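Search this site Go

Learning a fast passage on the cello, quick version

Written between lessons so excuse the rush. Pick two bars. Not the page, two bars. Metronome on at 54, one click per note, whole bow if you can.

Left hand first. Play it as chords where the fingers fall together, then seperate them again. Mark every shift in pencil. Say the finger number out loud, feels daft, do it anyway.

Then rhythms. Long-short, short-long, then even. Five times each, stop if the thumb grips.
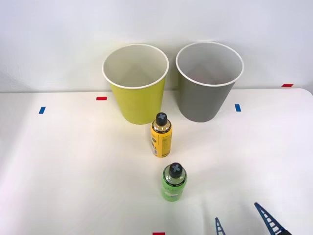
Hongmei Kong wrote in to say she does the bowing on open strings before any left hand at all, and that string crossings are what trip most people up at speed. Fair point. Try it her way if your right arm is the messy one.

Up two clicks a day. At 80 go back to real bowings, small bow, near the balance point. At 100 join the bar before and teh bar after. If it falls apart drop ten and start from there.

Last thing at night, once through slow, no vibrato. Then put it away.

Contact | © Plurkent Strings | Back to top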